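Progress report to the Rees Fund, second reporting period
Project: Bollo, "Lellano" remix EP and stem release
Prepared by Siwan Pumphrey, label manager, Trevevbridge
Mar 3, 2021

1. Status

Four of the five remixes are mastered. The fifth is at the mix stage. Spending is within the approved budget, and no change to the grant amount is requested.
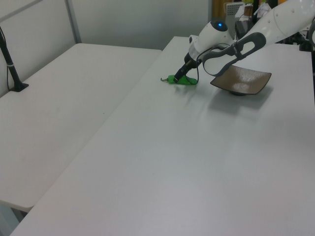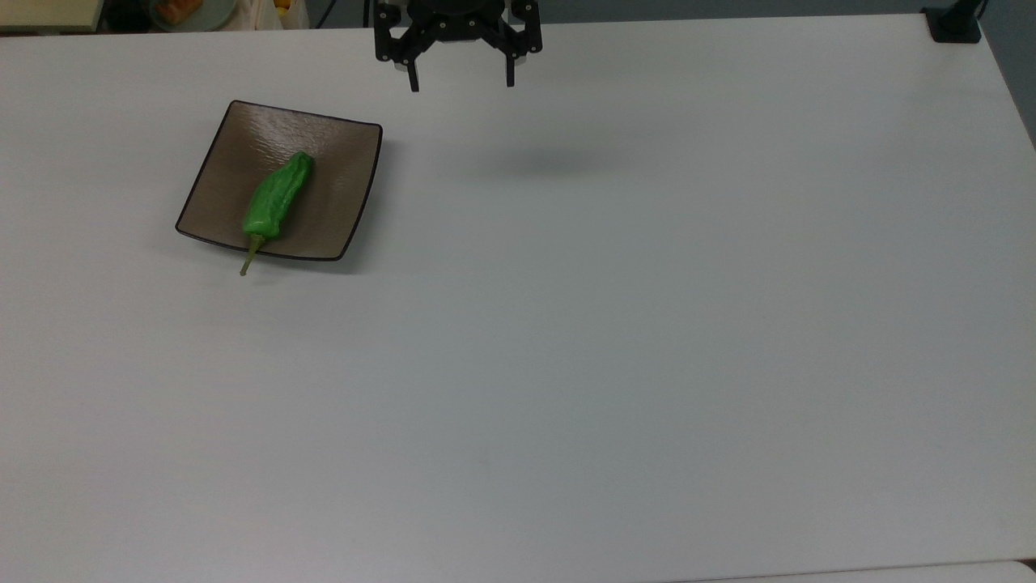

Does the delay to the fifth remix move the release date?

The release date stays where it is. The fifth track was always planned as a digital bonus and is not on the vinyl, so the lacquer cut can go ahead without it. The distributor needs the final file ten working days before release, and the current schedule leaves four days to spare.

2. Work completed

Original session. The multitrack for "Lellano" was recovered from the old studio drive and exported as 24-bit stems at 48 kHz. Two synth parts had been recorded with the sidechain compression printed. Bollo replayed both from the MIDI, and the new takes were approved by the publisher. Tempo is fixed at 105 for the whole track. The first export had a drift of several milliseconds by the second breakdown, caused by a wrong sample rate setting, and had to be sent out again.

Remixes. Versions by Idris Watkins, Elis Meredith and Umut Dönmez were delivered on schedule. The club edit, made by Bollo, was delivered one week late. Meredith's version went back once for low-end phase problems below 60 Hz -- these would have caused trouble on the vinyl cut. The corrected file passed.

Mastering. Bleddyn Wogan mastered the four finished tracks. Separate masters were made for vinyl and digital. The vinyl masters have the bass summed to mono and less limiting. Side A runs longer than side B, and the running order was changed to keep the loudest track away from the inner grooves.

3. Outstanding

Fifth remix. The vocal was cleared late, and the remixer did not receive the stem until the other four were finished. A rough mix has been heard and accepted.

Test pressings. The order is placed: 7 test copies, followed by a run of 300 if they are approved. The plant has quoted a longer wait than last year. If the tests are rejected, the vinyl will ship after the digital release. The distributor has been told.

Stem pack. The free pack promised in the application is ready apart from the license text. Vocals will be left out, as agreed with the publisher.

4. Audience figures

The preview clip of the Dönmez version has had 1718 plays since it was posted. No paid promotion was used. Most plays came from two radio mixes, and very few from the mailing list, which is smaller than we stated in the application -- duplicate addresses have now been removed.

5. Spending

Mastering and remix fees for the four finished tracks are paid. The pressing deposit is paid and the balance is due on approval of the tests. Artwork came in under budget. We ask to move the unspent part to the lacquer cut, where the price has gone up. The invoices are attached as Appendix A.

6. Next period

Deliver the fifth master, approve or reject the test pressings, and publish the stem pack. The cue sheets and ISRC list will be sent with the next report.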